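Brestora pick-and-place kit, two months in

I'll admit I ordered the Brestora for our parts bench mostly out of curiosity. We'd had a Tretau before it and I never got along with the software, so I wasn't expecting much. Well, I'm a fan! Setup took 2 days, and I taught it our ring parts in one afternoon (okay, a long one, with snacks). The hands are the best bit, lovely fingers, easy to retrain when we change parts. My gripes: the manual is thin, the cables get in my way when I clean, and a spare finger set took 28 days to reach me. I'd still buy it again. 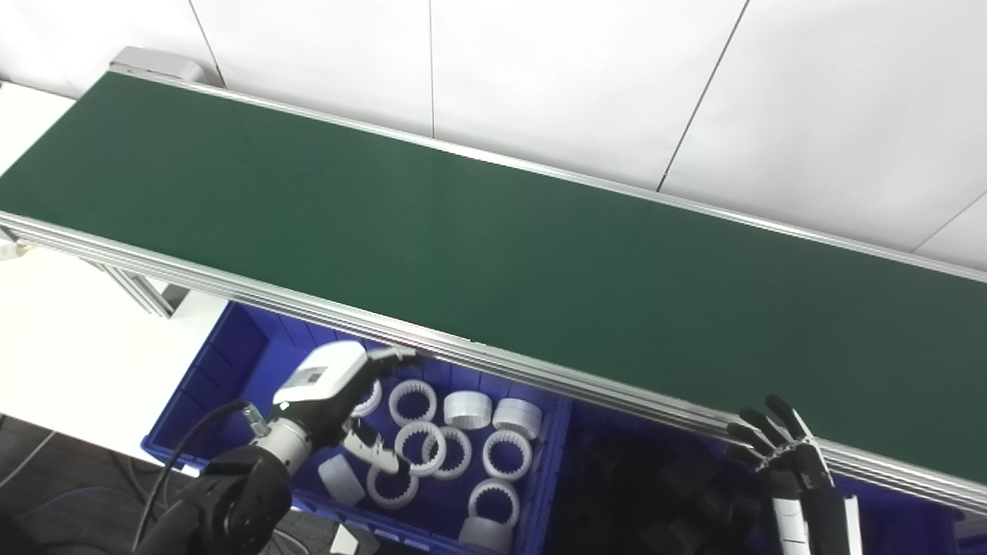 Toàn Giáp: Same wait for spares over at my place, so order a set with the kit. Ours has done roughly 2000 hours and the wrists are still fine.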